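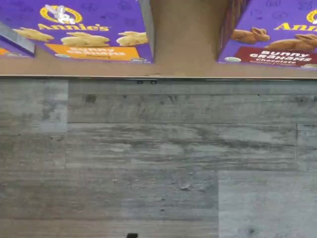 Figure 1. Two varieties of Annie's Bunny Grahams, side by side.

Retail Merchandising 244
Unit 6: Facing, blocking and variety separation
Instructor: Felicidad Panganiban

Reading for this unit is the Clakus packet, pages 17 to 47. Bring it on Wednesday. The lab sheet is at the back of this handout.

1. Terms

Facing: one package visible at the front edge of the shelf. Packages stacked behind it do not add to the number of facings.

Brand block: all packages of one brand kept together, with no other brand in between. A block can run sideways along one shelf or down through several shelves.

Variety: a version of the product within the brand, usually a flavor.

Variety cue: the part of the package that tells the shopper which variety it is. It can be a band of color, a picture of the food, a word, or all of these.

2. Reading the package from the aisle

A shopper walking past a cracker section does not read small type. The background color comes first, then the logo, then the picture. The flavor name is often last.

In Figure 1 both boxes use the same purple background, and that is what holds the block together. The varieties are separated by the banner, orange on one box and deep red on the other, and by the color of the bunny crackers. The words "Bunny Grahams" are in white on both, so they are no help in telling one box from the other. The word "Chocolate" sits under the name.

When two varieties share a background color, mixed stock is easy to miss. A box of one flavor pushed in behind a row of another will not show until the front box is sold. Check the full depth of the row during the reset.

3. Order of work for a reset

Pull the old stock and check dates.
Wipe the shelf.
Set the first facing of each variety according to the plan.
Fill behind it, oldest date to the front.
Square the fronts to the shelf edge.
Check tags against the product above them.

Do not fill a gap with a neighboring variety. Leave the gap and report it. A filled gap hides an out-of-stock and throws off the next order.

4. Lab

Work in pairs at the Godik shelving in the lab. Janelle Belmonte and Amado Cabanatuan have the first slot, Jennylyn Rivera and Precious Quiambao the second. Other pairs sign up on the door sheet.

Draw your section before you touch it. Mark each variety cue and write down what color it is. The lab is worth 100 points. Late drawings are not accepted.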